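# Small lamps on the worktop: what's worth doing

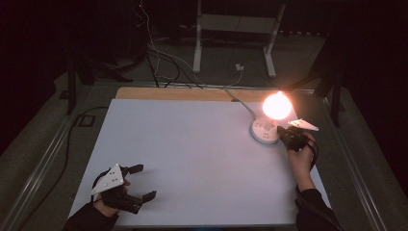
*Small corded lamp with a round bulb, on a white board.*

I don't believe most of what gets written about "mood lighting". A warm bulb won't calm your kitchen down, and the Merdale leaflet that says so also wants to sell you one. Still, a few habits have earned their keep.

- Put a pale board under the lamp. It throws some light back up and saves the wood from scratches. Any old board will do, so ignore the "reflector mats".
- Move a lamp by its base. Never lift it by the bulb or tug it along by the cord.
- Run the cord off the back of the table. Cord clips are mostly a waste of money; I bought 2 from Szulc and both had let go by September.
- Unplug before dusting, and use a barely damp cloth. Special lamp wipes? No.
- Check the box for lumens. I find 300 plenty for a bedside and useless for chopping onions, whatever the label promises.

I've yet to see a good case for scented bulb rings. Mine went in the bin.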